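Ticket 3716: Linen counts not posting from Baptista laundry room to Bidix inventory
Opened: 5 Jan 2022
Category: Inventory / Data transfer
Priority: Medium
Status: Resolved, monitoring
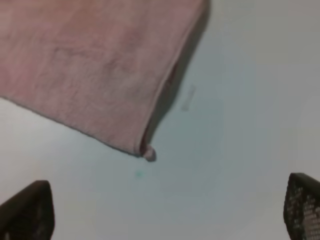 Item class: towel, pink.

Summary
The Baptista guest house reports that towel counts entered at the laundry room terminal are saved on the terminal but do not appear in the Bidix inventory module. Sheets and pillowcases post as expected. The front office has been ordering replacement stock from the Bidix figures, and one order has been placed on hold at the site's request.

Environment
Bidix inventory module, hosted
Petlow label reader, laundry room
Irkon sync service, installed on the back office computer

Reported by site
The terminal shows 579 towels on hand. Bidix shows 475. The site has confirmed by shelf count that the terminal figure is correct. No error message is displayed at either end.

Log

Entry 1 -- Support
Confirmed the difference between the two systems. Requested the Irkon sync log and the current item list from the site.

Entry 2 -- Site
Sync log attached. The item list was exported from the terminal. Please note that the colored towels were added as separate items at the last stock change. White towels were already in the system before that.

Entry 3 -- Support
The sync log shows every transfer as complete. Restarted the Irkon service and requested a manual transfer. The Bidix figure did not change. The Petlow reader was tested with a white towel label and a pillowcase label, and both were read correctly. The reader is ruled out.

Entry 4 -- Support
Compared the item list with the Bidix catalog. The item code for pink towels has 13 characters on the terminal. The matching field in Bidix accepts 12. The sync service drops records with a code that is too long and still marks the transfer as complete. The 104 missing towels all fall under this code.

Entry 5 -- Site
The long code was entered by hand and includes a trailing letter. We have no objection to a shorter code. Will existing labels need to be printed again?

Entry 6 -- Support
Labels do not need to be printed again. The old code has been kept on the terminal as an alias, so the reader will continue to accept it. The site was asked to enter the shorter code under Items, Edit, Primary Code, and then run one full transfer.

Entry 7 -- Site
Code changed and full transfer run. Bidix now shows 579. The held order has been canceled.

Resolution
Item code shortened to fit the catalog field. No data was lost on the terminal.

Follow-up
A request has been filed with the Irkon product group to report dropped records as errors. The change is planned for the February release. Until then, sites should keep item codes to 12 characters or fewer -- including any color or size suffix.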